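Vanard Folding Work Table, 40 in. top
Item 541-G / Dark gray / In stock

Home > Shop furniture > Tables > Folding

Pick a color: Dark gray, Oat, Black (Black back in April)
Qty 1
Add to cart. Add to wish list.

Ships flat in one box. Order before noon, goes out same day, except Friday when the truck comes early.

Quick facts
Top: 40 in. wide, matte finish, rounded corners
Legs: steel, folding, locking collar on each
Load: 90 lb spread over the top
Feet: rubber, screw adjust
Assembly: none, just unfold it
Warranty: 2 years, frame and hinges

What it's for
Sewing, model kits, packing orders, craft fairs, a second desk when family comes to stay. People buy it for the garage and then it ends up in the dining room. Light enough to carry under one arm if your arms are long. If not, get the strap (below).

Not a sawhorse. Don't stand on it. Don't clamp a big vise to it either, the edge will crush. Small hobby vise is ok with a scrap of wood under the jaw.

About the top
Matte was the number one request after the old glossy one. Glare off the lamp, fingerprints, all of that. New surface is low shine and a lot easier on the eyes at night. Pencil wipes off. Permanent marker mostly wipes off with rubbing alcohol, try a corner first. Superglue does not come off so put down a mat.

Hot pans no. Mugs fine.

The gray hides dust better then the black, which shows every crumb. Oat is nice for fabric work, you can see dark thread on it. Pins too.

Legs and locks
Pull the leg out till it clicks, slide the collar down. All four. If a collar won't slide the leg isn't all the way open, don't force it. Tiny drop of oil once a year.

Feet turn by hand to level. Left is up, right is down, looking from above. Old stock was the other way round so if you have two tables from different years, check.

Sizes
Small, 541-E: same legs, shallower top, fits most closets
Standard, 541-G: this page
Long, 541-L: adds a center brace, ships in two boxes

The Long can't be joined to the other two. Small and Standard can, with the Kustitz link clips, sold in pairs.
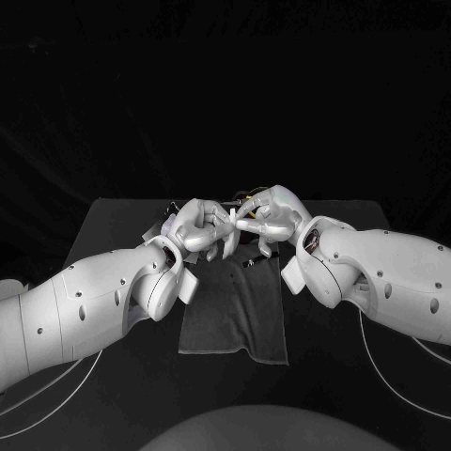
Goes with it
Kustitz link clips, pair. Snap under the edge, hold two tables level.
Dafis carry strap. Webbing, one buckle, fits Small and Standard only.
Grerkus clamp lamp. Jaw opens wide enough for the top with room to spare. Bulb not included.
Cutting mat, trimmed to the 40 in. top. Sold rolled so give it a night under some books.

Questions we get
Can I leave it outside? No. Porch for an afternoon ok, overnight no. The edge swells.
Does it wobble? On a flat floor, no. On carpet a little. Turn the feet all the way in for carpet.
Can I buy just the top? Yes, call us, not on the site yet.
Is the height adjustable? Only what the feet give you. An adjustable one is being worked on, no date.
Replacement collars? Yes, bag of four, under Parts. Get the ones marked G.

Returns
30 days, orignal box please. We pay the return if it's our mistake, you pay if you changed your mind. Scratched tops go to the outlet page, so look there if you don't mind a mark and want to save.

Bulk
Schools and clubs, over ten tables, write to Alun Sayce in the sales office for a price. Say which color and whether you have a loading dock. Pallet orders take a bit longer to go out. The first run of this model was 1,000 tables and most went to fabric stores, so we're used to it.

Phone line open till 4 p.m. Leave a message after that and we call back next working day.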